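Zuletzt aktualisiert: November

Arbeitsgestaltung I
Skript zu Einheit 4: Sitzen, Stehen, Tischhöhe

Voraussetzung ist der Stoff aus Einheit 2 (Körpermaße, Perzentile). Wer gefehlt hat, liest zuerst dort die Abschnitte zu Ellbogenhöhe und Reichweite nach. Die Begriffe werden hier nicht noch einmal eingeführt.

Ausgangspunkt

Handarbeit am Tisch belastet vor allem Nacken, Schultergürtel und unteren Rücken. Die Kräfte an der Hand sind dabei oft gering. Die Beanspruchung kommt aus der Haltung: Der Kopf ist geneigt, der Rumpf leicht vorgebeugt, ein Arm vom Körper weggestreckt. Die Muskulatur arbeitet statisch, die Durchblutung ist schlechter als bei wechselnder Anspannung, und die Ermüdung tritt früher ein, als es die Last vermuten ließe.

Für die Beurteilung brauchen wir die Tischhöhe, die Höhe des Arbeitspunkts über dem Tisch, die Blickentfernung und die Dauer. Tischhöhe und Arbeitspunkt werden im Protokoll getrennt eingetragen. Ein hohes Werkstück auf einem niedrigen Tisch kann dieselbe Handhöhe ergeben wie ein flaches auf einem hohen.

Stehende Arbeit

Faustregel: Der Arbeitspunkt liegt bei mittlerem Kraftaufwand etwas unter Ellbogenhöhe, bei feiner Arbeit darüber, bei schwerer deutlich darunter. Die Regel gilt für den Arbeitspunkt und nicht für die Tischkante. Das wird in den Übungen regelmäßig verwechselt.

Ist der Tisch zu niedrig, gleicht der Mensch das zuerst mit dem Nacken aus, dann mit dem Rücken. Beim Falten und Sortieren von Stoff kommt hinzu, dass der Blick lange nach unten gerichtet bleibt. In der Wäscherei Bretum war die Ellbogenhöhe einer Mitarbeiterin mit 107 cm notiert, der Tisch lag 23 cm darunter. Für flach liegende Textilien ist das zu tief, für einen hohen Stapel kann es passen. Zu klären ist also, woran den größten Teil der Schicht gearbeitet wird. 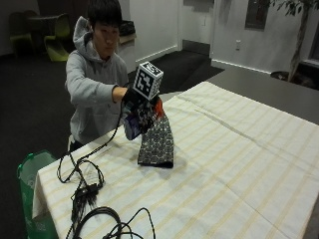

Sitzende Arbeit

Im Sitzen entfällt ein Teil der Haltearbeit der Beine, die Reichweite nimmt aber ab. Wer weiter greifen muss, beugt den Rumpf vor und verliert den Kontakt zur Lehne. Die Lehne ist dann für die Beurteilung ohne Wirkung, auch wenn sie richtig eingestellt ist.

Zu prüfen ist in dieser Reihenfolge:
- Sitzhöhe: Füße ganz auf dem Boden oder auf einer Stütze
- Beinraum: keine Zarge, keine Schublade über den Oberschenkeln
- Arbeitspunkt: im kleinen Greifraum, Oberarme annähernd hängend
- Blick: Kopfneigung bei der Haupttätigkeit, nicht bei der Begrüßung des Prüfers

Handgriffe mit Pistolenform verlagern das Problem. Bei waagerechter Arbeitsrichtung bleibt das Handgelenk gerade. Wird damit senkrecht nach unten auf eine Tischfläche gearbeitet, knickt das Gelenk ab oder der Ellbogen wandert nach außen oben. In diesem Fall hilft ein gerader Griff oder eine gekippte Auflage. Der Protokollbogen aus Nevham sieht dafür eine eigene Spalte vor, der alte Bogen aus Grollska noch nicht. Bitte nur den neuen verwenden.

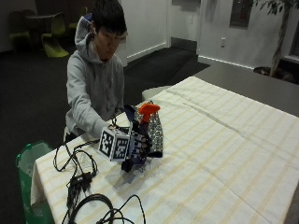
Karine MacLeod merkte in der letzten Besprechung an, dass die Faustregel bei Sitzarbeit zu streng ausgelegt werde. Eine Vorbeugung von wenigen Sekunden sei unbedenklich, solange danach wieder angelehnt gesessen werde, und im Protokoll müsse deshalb neben dem Winkel immer auch die Dauer stehen. Der Einwand ist berechtigt. Die Dauer ist ab sofort Pflichtangabe.

Wechsel der Haltung

Keine Haltung ist auf Dauer gut. Ein Wechsel zwischen Sitzen und Stehen entlastet aber nur, wenn die Arbeitshöhe mitwandert. Ein fester Tisch mit Stehhilfe ist ein Kompromiss und für Feinarbeit meist ungeeignet. Höhenverstellbare Tische werden in der Praxis selten verstellt, wenn die Kurbel schwer geht oder mehrere Personen sich den Platz teilen. Markierungen am Tischbein sind billig und wirken.

Übung

Wählen Sie einen Arbeitsplatz mit Handarbeit und beobachten Sie zwei Tätigkeiten. Für beide sind Tischhöhe, Arbeitspunkt, Kopfneigung (geschätzt) und Dauer anzugeben. Eine Skizze von der Seite genügt - bitte mit Maßen. Schlagen Sie eine Änderung vor, die ohne neuen Tisch auskommt.

Das Fallbeispiel Lý wird erst in der nächsten Einheit gebraucht.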